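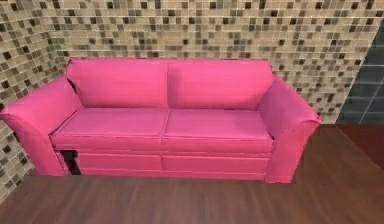
*The pink sofa in the sim apartment, straight off the club's screen.*

I finally made it to the open evening at the Wanholm robotics club, after promising Glenys Hollis I'd come for most of last year. It's in the old library annex, up a flight of stairs, and I got there early enough to grab a good chair and two cookies (oatmeal, very decent).

I figured I'd be watching little carts bump into table legs. This term it's all in simulation, though, and I loved it! Each team gets the same virtual apartment and writes code for a robot that has to find its way through and tidy up. The club's project is called Cliteo, and they're getting it ready for the Ruddock Cup in January. There are 30 students in six teams, and every team gets 100 tries at the course before the scores are locked in.

The sofa got the most talk all night. One team had been working on where the robot should slow down as it comes up to those big rectangular seat cushions, and they had a long argument going over whether to treat the whole thing as one large block or map the two rolled arms separately. I sided with the arms people, for what that's worth. The other side had a whiteboard and much better handwriting.

Glenys walked me through the scoring – you lose points for touching furniture, you lose more for touching a wall, and if you run out the clock you keep whatever you've got. The best run so far is 59 points, from a team named Pritach. They wouldn't tell me what they'd changed since their last run, but they did let me sit at the keyboard while they reset. 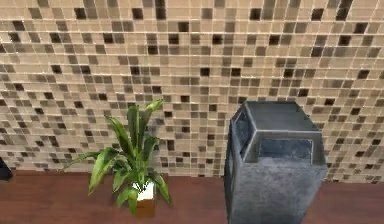

*Plant on the left, gray bin on the right, and plenty of that mosaic tile.*

I spent the longest at the station where they were planning the trash part of the course. The opening in the bin is on the top, toward the front, so the approach matters a lot. And then there's the plant, with those long striped leaves going every which way. A ninth grader explained to me, very patiently, that the pot is the easy bit and you have to leave room for the leaves. She had a notebook full of turning distances and had drawn the plant on every page.

I had a go at steering with the arrow keys and scored zero. Twice!

If you're thinking of going, park behind the annex and use the side door, and bring a sweater. The next open evening is after the Cup, and Glenys says they'll put the winning runs up on the big projector. I've already told her I want a seat near the cookies.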